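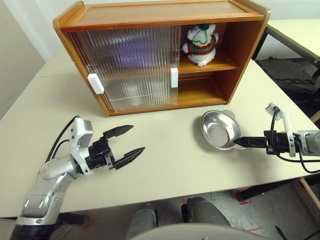 A reply to last night's post asked whether a cabinet with a sliding door is worth it on a worktop, or whether you just end up with half of everything stuck behind the door. Fair question. I've had mine since July so I'll do a few posts on it.

1/ It's the Zapata, the small wooden one with the ribbed door, from Nullero in Flamcombe. It was 80 pounds. They have a bigger one too but it wouldn't go under my wall cupboards.

2/ Yes, one side is always covered. The door slides, so you get at the left or the right but never both at once. I put daily things on the side that stays open and the rest goes behind the door. After a week I stopped thinking about it.

3/ The ribs do a decent job of hiding mess. You can make out a colour but not what it is. A purple packet just looks like a purple patch. If you want to see your labels, buy one with clear doors.

4/ There are two white handles on the door, one at each edge. I thought that was overkill, but I use both. You pull from whichever side you're standing nearest.

5/ The raised rim round the top is handy if you keep small stuff up there. Pens and lids don't roll off. It's a pain to dust, mind. I use a dry paintbrush in the corners.

6/ Someone else wanted to know about the shelf. One shelf, halfway up, doesn't adjust on mine. I measured every jar in the kitchen before ordering and only had to rehome the pasta.

7/ The little plush in the green cap gets the shelf on the open side. It does mean one less space for tea. I can live with that.
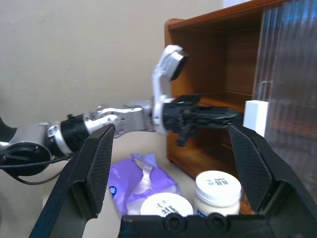 8/ Emptying it before you rearrange saves time. I used to shuffle things about inside and always knocked something over at the back. Now it all goes out on the table and back in by height. With a lot like the two white-lidded jars and the crumpled purple packet, the taller jar goes in first, then the short one in front of it, and the packet last because it fits in any gap.

9/ Anything torn open gets a peg or goes in a tub. I lost a whole bag of dried mushrooms to damp last winter and don't want to do that again.

10/ Cleaning. Damp cloth on the wood, dry it straight after. The door needs an old toothbrush run down the grooves. Takes me 5 minutes if I've kept on top of it and a lot longer if I haven't. The track at the bottom collects crumbs, so hoover that first.

11/ Weight: the leaflet doesn't say what the shelf will hold. I keep the tins in the bottom and roughly 200 grams of tea on the shelf, plus the jars. No sagging so far.

12/ For whoever asked about the order number to quote for spare handles, it's part 1686. I rang Nullero and they post them out. Mine are fine, I just wanted a pair in the drawer.

13/ The Skumby bread bin is next, when I get round to it. Short version is that the lid is too stiff and I've gone back to the old one.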